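About Vondisero

Vondisero College is a two-year college offering certificates and associate degrees in education, early childhood studies, food service, and environmental science. It opened as a night school with three classrooms and one full-time instructor. The college now enrolls 2000 students, counting both full-time and part-time, and employs 200 teaching and office staff.

Our Programs

Students choose a program of study when they apply and may change it once during the first year without losing credit. All programs share a common first semester made up of writing, basic statistics, and an introduction to the field. After that, students take courses in their own department and complete a work placement before they graduate.

Most courses meet twice a week. Evening sections start at 6 p.m. and cover the same material, with the same exams, as the daytime sections. Students who work full time usually finish a certificate in three semesters and a degree in five or six.

The food service program takes up the ground floor of the Wihongi Building. It covers food safety, menu costing, purchasing, and basic cooking. Students need a food handler's card by the end of their first month, and the college pays the test fee for the first attempt.

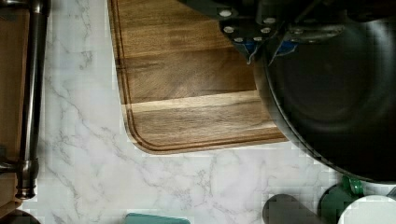

Wood cutting board and black pan.

How Courses Are Approved

New courses are proposed by departments and reviewed by the Academic Office. A proposal has to list the credit hours, the reading, the way students will be graded, and the name of at least one instructor who can teach it. The review takes one semester. Courses approved by May appear in the fall catalog. Those approved later wait until the following year.

Every course is reviewed again after five years. Some are dropped at that point, mostly when enrollment has been low or when another course covers the same ground. A student who is partway through a program when a course is dropped may take an approved substitute.

Since the last full review, all students have been required to take one course in personal finance. It carries 3 credits and may be taken at any time before graduation. Transfer students who passed a similar course elsewhere can ask to have it counted.

Admission and Fees

Applicants need a high school diploma or an equivalent certificate. There is no entrance exam. New students take a short placement test in math and writing, and the results are used only to decide which section they start in. Students who place into a lower section pay the regular rate and may retest at the end of the term.

Tuition is charged by the credit. Payment can be made in full or in 5 installments over the semester. The Fee Office is open until 4:30 p.m. on weekdays, except Friday, when it closes at noon. Requests for aid should be turned in with the application. Late requests are read, but most of the money has been assigned by then.

Advising and Student Support

Each student is assigned an adviser from the department of study. Advisers meet with new students twice in the first semester and once a semester after that. The Troniletti Learning Center, on the second floor of the library, offers free tutoring in math, writing, and science. Appointments are for 45 minutes and can be booked up to a week ahead. Walk-ins are taken when a tutor is free.

Work placements are arranged through the Placement Office, which keeps a list of local employers and schools. Students may also find their own, as long as the site is approved before the first day of work.

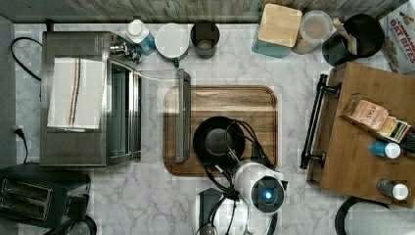
Deok-su Song writes: "I took the evening sections for both years while working days. The 6 p.m. start was tight for me, and I was late more than once. My adviser moved me to a section that met closer to the parking lot, and that helped. I would tell new students to do the finance course early. I left mine to the last semester and had it at the same time as my placement."

Comments from current and former students are welcome at the front desk or through the Academic Office.

Campus and Visits

The campus is on Trunusell Road, two blocks from the bus station. Parking is free after 5 p.m. with a student permit. Tours leave from the main entrance on weekdays at 10 a.m. and do not need to be booked, though groups of more than five should call ahead. Visitors who want to sit in on a class should ask the department first.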